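Home | Projects | Reports | Teams | Contact
Shares 5 | Comments 5

Cable Into Box: Final Report of the Wellberg Student Project

The task our group took on for the Wellberg project course was to have a two-finger gripper pick up a coiled cable from a table and put it in an open cardboard box. The box has to stay where it is and no part of the cable may hang over the side. We picked this job over stacking cups or sorting blocks, which earlier groups had done, as a cable changes shape every time you touch it.

This report covers the setup, how we collected demonstrations, how the controller was trained, and the results. The source files and the parts list are in the course folder under the project name, Trelleo.
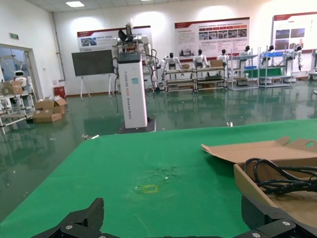

Report author
Team lead and software, Trelleo project group
Submitted 24/04/2023

1. Background

The project started in November with a different plan. We wanted to plug a cord into a power strip. After a few weeks we had spent most of our time on the camera calibration and had not managed one clean insertion, so we asked to change the task. The instructor agreed on the condition that we keep the same hardware and write up what we had learned.

Packing a cord is easier than plugging it in, but it is still a job people do by hand in a lot of places. Instructions for a person would be one sentence long. For the arm, we had to decide where to grip, how far to close the fingers, how high to lift, and when to let go.

2. Setup

The work area is a table with a green top. Our box is plain corrugated board with the flaps left open. We did not tape the flaps back. A box in a real packing line would not have perfect flaps either, and we wanted the controller to cope with that.

The camera is mounted on the wrist and looks past the two black fingers. This means it moves with the gripper, and the fingers are always in the lower part of the view. We first thought about masking them out of the images. The instructor advised us to leave them in, and this was good advice – the network seems to use them to judge how close the cable is.

There is also a lot in the background. The lab is shared with other groups, and the camera sees the dual-arm robot on its column, the humanoids along the back of the room, the racks and the wall posters. We did not put up a screen. Two of our early test controllers did badly whenever something in the room had been moved, and we fixed this with random cropping and color changes in training.

The software runs on the lab desktop. We used Shakya for logging and for playing back recorded runs. The motion commands go through a small program of our own called Wadlow, which limits the speed near the table and stops the arm if the finger motor draws too much current.

3. Collecting demonstrations

We recorded 200 demonstrations by hand guiding. One person moved the arm and another reset the table and wrote down the result. A reset meant taking the cable out, coiling it again and putting it down in a new spot. We tried to vary the coil from tight to quite loose.

Demonstrations where the box was pushed were kept in a separate set and not used for training. We think now that some of them would have been useful, as the controller never saw how to recover from a bump.

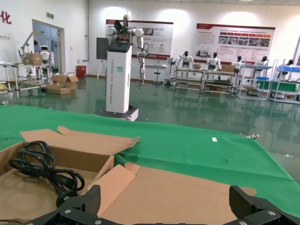
The open box with the coiled power cord inside, seen between the gripper fingers.

After cutting the recordings and throwing out blurred parts we had 2,370 short clips. Each clip has the wrist view, the joint positions and the finger opening. Labeling took longer than recording. We labeled by hand the moment the fingers closed and the moment they opened, and we should have had the software do this from the finger position.

4. Training

The network takes the last few wrist images and the joint positions and gives the next short piece of motion. We did not design it ourselves. We started from the version used in the course exercises and changed the input size and the learning rate. A training run went overnight.

5. Results

Tight coils went well. The controller found the cable, closed on it near the middle and let go over the box in most trials. Loose coils were worse. One loop would often slip out during the lift and end up over a flap, and under our rules that is a failure even when the rest is inside.

The plug end also made trouble. It is heavier than the rest, so if the fingers take the far side of the coil, the plug swings. Lifting slower helped with this – though it made each trial noticeably longer.

The speed limit in Wadlow stopped the arm several times when there was no real danger. We raised the current threshold once and left it there for the remaining trials.

6. Open points

The gripper has no touch sensing, and the controller can't tell if it holds one loop or the whole coil. A check after the first few centimeters of lift would be a simple addition. We would also like to try a smaller box and a cable in a lighter color. The next group can use our clips, but the labels for the last recording session should be checked first, as we changed the naming halfway through.

Previous report | Next report | Back to Projects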